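Sep 16, 2020. Job 3031, Droltevton ground, scoreboard and shot clock.

Board came back to the bench this morning with the old complaint: the home score drops a digit when the clock passes ten minutes. Mereana McKinnon at the ground says it happened twice in the second half against Branwood and the bench official had to hold up cards. The season restarts in October, so the thing has to be back on its posts before then and tested with the pitch lights on.

Opened the rear panel. 192 lamps on the big face, all present. Six are dull, four of those in the seconds digit. The lamps themselves aren't the fault. Swapped a dull one with a good one from the visitor side and the dullness stayed in the same position, which points at the driver card. Ordered nothing yet.

**Supply**

Gönül measured the supply with the whole face lit (all eights, horn off). It sags more than it should, and it sags further when the clock colon blinks. Turned the face down to half and the missing digit came back straight away. Turned it up again, digit gone. Did this three times, same result each time.

So the digit isn't being dropped by the console, whatever the note in the last folder says. The last person to work on it replaced the console cable and wrote "cured". Probably it was a cloudy day and they'd run the face low.

Checked the terminals on the supply. One of the two negatives had a ferrule crimped over insulation. Cut back, recrimped, torqued. Sag improved but still there with all eights. Gönül thinks the supply is simply tired. There's a spare on the top shelf from the Tautahi job, same rating, slightly longer case. It'll need new holes in the mounting rail. Don't drill with the driver cards in place, swarf gets everywhere.

**Horn**

Horn works. Too long on the final whistle, though. Mereana says players stop, start again and look at the bench. Jolene found the duration setting in the console menu under "period end", set to 6 seconds. Now 3. The menu doesn't save unless you back out to the top level, so anyone changing it should switch the console off and on and listen to it again. I lost ten minutes to that before lunch.

**Console**

The console is a Cleteo, the older one with the membrane keys. The plus-one key for visitors is worn through and the tape over it has gone sticky. Officials press it hard, nothing happens, they press again, and two goals go up. Then they have to find the correction key, which is two rows down and marked only with an arrow. Imelda Ignacio does the table for the juniors and she's asked for three changes:

- proper buttons for plus-one on both sides, with a click you can feel through gloves
- correction keys next to them, in a different colour
- a brightness control she can reach without going into the menu

The first two are easy if we make a small overlay box that plugs into the same socket. The key matrix is simple enough and Jolene has mapped it already (sheet in the folder, behind the supply readings). Correction keys yellow, plus-one keys black for home and red for visitors, as on the printed score sheets.

The third needs some thought. Brightness is buried in the menu as a number from one up to nine and the console steps through it with the arrow key. Can't bring that out as a plain control without reading the position and sending key presses, so the overlay box needs a small processor in it anyway. Laiba says she can do it in an evening. I've put her down for two. 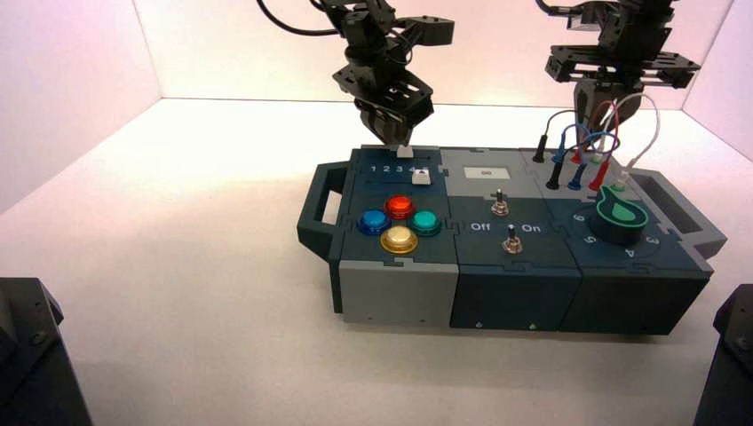
Imelda would like a round knob for brightness, like on a car radio. I'm against it. Knobs get caught on sleeves and there's no telling from a standing position where it's set, whereas a slider shows its position at a glance and the end stops are obvious even in the cold. The small white one on the upper edge of the board there, right below the left gripper's fingers, is the kind I mean, although ours would want a bigger cap for people in gloves. White is also right for us, as the face of the overlay will be dark and the table is badly lit once the sun goes behind the stand. Laiba prefers to have it on the right-hand side, away from the plus-one keys. Agreed.

Whatever we fit has to survive rain. The table has a roof but the wind comes across the pitch and the console lives in a carrier bag for half the winter. A slot for a slider is a hole in the lid, so it needs a brush seal or a rubber gaiter, and the board behind it should be mounted lid-side up with a drain hole at the bottom of the box. If the seal turns out too stiff, fall back on two buttons, up and down, and a row of small lamps to show the level.

**Shot clock**

The shot clock is only used for the indoor fixtures and came in the same van. Cleaned it. One mounting ear is bent, from being dropped by the look of it. Straightened in the vice with soft jaws. Runs to zero and resets properly from the handset. Handset battery cover missing, taped for now. Mereana to look for it in the kit cupboard.

**Still to do**

- Fit the Tautahi supply, repeat all eights with the colon blinking, write the readings on the same sheet as today's
- Driver card for the seconds digit: try reseating first, then swap with the minutes card
- Ask Branwood whether they kept their old overlay when they went to the wireless console
- Cut a cardboard lid for the overlay, full size, and let Imelda try it with gloves on before any metal gets cut
- New gasket for the rear panel. The old one tore at the bottom corner when I opened it
- Label both ends of the console cable

Left the board on the long trestles with the rear panel off and the mains lead unplugged and coiled on top. Please don't power it up to show visitors, the recrimped negative is on but the cover isn't. Old ferrule is in the bag taped to the job sheet in case Mereana wants to see it.

Laiba has the console overnight.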